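Progress report to the Patberg Fund
Parish organ and bell-ringing program, second period
30 May 2026
Prepared by Brigitta Trummer

Where the money has gone

Of your grant, $700 paid for tuning the organ's lower pipes, which had been flat for so long that the congregation had learned to sing flat along with them. Now that the organ is right, the congregation is wrong. Kadri Dambrauskienė, our music director, expects this to settle by fall.

A further $140 went on new ropes for the tower. The supplier, Konstead, sent them in the wrong color, then sent an apology in the form of a catalog.

Ringers

We promised you 15 trained ringers and we have them, if "trained" is allowed to stretch a little. The 4 who joined in April can ring rounds without supervision. Two neighbors have written to us about the Tuesday practice — one to complain and one to ask if she could join. She starts next month.

Handbells are in better shape. The Jekska set is fully polished for the first time since it was donated, and players have been asked to wear gloves. Cloths are washed between rehearsals and kept apart from the kitchen ones, after an episode with gravy.
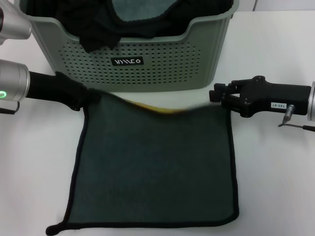 What is late

The hymn workshop has not happened. Our visiting teacher, Mr. Patrício, was double-booked with a wedding, and the wedding paid better. We have a new date from him, in pencil.

The tower stairs still need a handrail before we can take school groups up. The diocese has approved it in principle, a phrase we have come to know well.

What we need from you

Your agreement to carry the workshop money into the next period, and a decision on whether the plaque should say "Patberg" or "The Patberg Fund." The engraver charges by the letter.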